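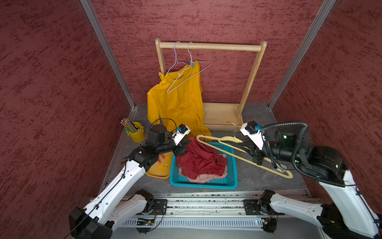
Hangers, week 5

I promised Delyth Eynon I'd write up the hanger thing before I forgot how we got here, so this is mostly for her (hi Delyth!), but the rest of you can come along too.

Quick recap. We call the setup Murosar, and the job is laundry: take clothes out of a basket, get them on hangers, get the hangers on a rail, clip them so they stay put. Two arms, one policy, and it learns by copying. Carys Yorath and I drive the arms by hand, we record everything, and the network tries to do what we did. We had 1,398 demos by the end of July, and I can tell you my shoulders felt every one of them.

The old policy predicted one small move at a time. It was fine at reaching and terrible at sleeves. It would get a collar near a hanger, see the cloth shift, change its mind, and then just dither – sometimes for a whole minute. So we switched to predicting a longer chunk of motion and only looking again when the chunk is done. Same demos, same arms, nothing else touched.

Full runs on the old version finished 3 times out of 61. I'm not proud of that number! The new one got 3 garments up on a regular basis, and Carys made me rerun the whole batch because she didn't believe it. Fair enough, I didn't either.

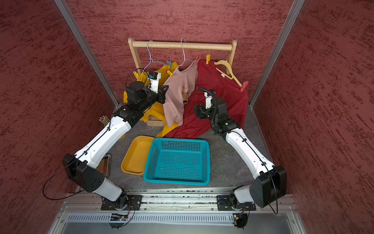

What still goes wrong

Big shirts, mostly. A small T-shirt is pretty forgiving, but a large one drags on the floor and the policy has no idea what to do about the extra fabric. Clothespins are the other headache. They're tiny, the grippers block the view right when you need it, and a bad pinch sends the thing flying (I found one in my coffee mug).

Next up I want to try mixing in demos where we mess up on purpose and then fix it. Carys thinks we should shorten the chunks for the clipping part first. We'll probably do hers, it's less driving.

Posted November 5, 2020 in Murosar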